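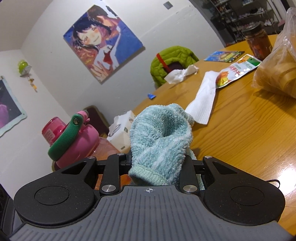 Changes to the Home Repair Grant Program

The Drotarard Housing Association will open the next round of its Home Repair Grant Program in July. Members who own and live in their homes may apply, including those who received a grant more than five years ago. Applications from landlords are not accepted under this program and should be directed to the rental office on Udano Street.

In the last round the Association approved 104 applications. Most were for roof repairs, furnace replacement and the correction of unsafe wiring. A smaller number covered porch steps, handrails and bathroom changes for residents with limited mobility. The Board has asked that work of this last kind be given greater weight in the coming round, and the scoring sheet has been revised accordingly.

The maximum grant for a single household is now $3,420. Applicants are expected to contribute to the cost of the work, and the minimum contribution remains $100. This amount may be paid in installments. Households whose income falls below the limit printed on the application form may ask to have the contribution waived, and such requests are decided by the program office within 40 days.

Members are reminded of the following requirements:

Two written estimates must accompany each application. Estimates given by telephone or text message cannot be considered.

Work that began before the date of the approval letter is not eligible. The only exception is emergency work to restore heat or water, which must be reported to the program office on the next business day.

Contractors must carry current liability insurance. Girico Roofing and Ong Electric have already filed their certificates with the Association, and applicants using either firm do not need to send a copy.

Payment is made directly to the contractor after a final inspection. Members should not pay a contractor the grant portion from their own funds, as the Association is unable to reimburse it.

Application forms may be collected at the front desk between 9 a.m. and 4 p.m. or requested by mail. Large-print forms are available. Completed forms may be left in the drop box beside the main entrance at any hour.

Questions about eligibility should be addressed to Dorothy Wainwright, Program Manager, at the Association's main office. Applicants from the previous round who were placed on the waiting list will receive a separate letter and do not need to submit a new form unless their estimates have changed.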